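Saturday, December 6, 2025

Four days of resolving to eat better, and today was donuts on trays. I blame September, when I told Pauline Rowbotham I would help with the Brirdale open afternoon and assumed, as one does, that she would forget. Pauline has never forgotten anything. She still brings up the soup.

My job was the snack table, by which she meant standing next to it with authority. She had typed instructions. Drinks upright, donuts in their paper sleeves, nothing to be touched by human fingers, tongs at all times. I have owned tongs for years and never once thought of them as a moral position.
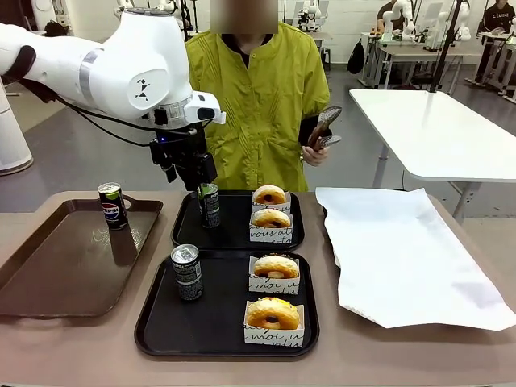

The sleeves were the part I had opinions on. They are the fancy kind with French on them, and a donut sitting in a bit of cursive "vous" looks as if it expects to be addressed formally. I wanted to lay everything out on the big brown tray and be done with it. Pauline wanted the black ones, one behind the other, because it "gives people a sense of arrival." At a snack table. I put a Pepsi on the brown tray out of spite and she let it stay, so I suppose we both won.

Ate 2 donuts by four o'clock. The glazed ones with the dark filling, which I had been told were for visitors. I used the tongs for the first.

Drove home by way of Whiteley to return the casserole dish, and stayed too long. Feet hurt. Still haven't called about the gutter, and the man said he'd only hold the price at $100 until the weekend, so that is presumably gone. Pauline has already left a message about next time. She is thinking of sandwiches. I'll ring her back Monday.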